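Automation update, Pikmont lab

March 20, 2025

Quick one, samples are piling up. The plate handling bench at Pikmont goes over to the arm in stages, starting with the Drerkach jobs. Gikau work stays on manual for now. Please don't move your own plates across early, even if the bench looks free.

What changes for us: less pipetting, less standing, fewer sore thumbs. Overnight runs no longer need someone on the late shift, so that roster goes from 4 people to 3. No job losses, we've got that in writing from Aasen. Hours are a different story. Those of you who count on the late loading, come and talk to us before the new roster is locked in. 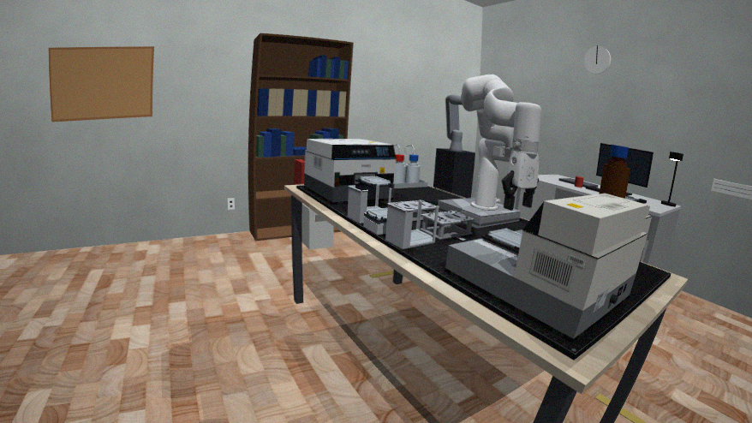 Training is 30 minutes each, sign up on the sheet by the tea room. You'll learn loading, pausing, and what to do when a plate jams. Everyone does it, including casuals. If you've already done the Aasen session in October you still need this one, the software is diferent now.

Backlog stood at 1,302 plates this morning. Would be good to see that come down before we take on anything new from Drerkach.

Still to sort: who gets called if it stops at 3 am, and wether that's paid. We've asked. Will chase again.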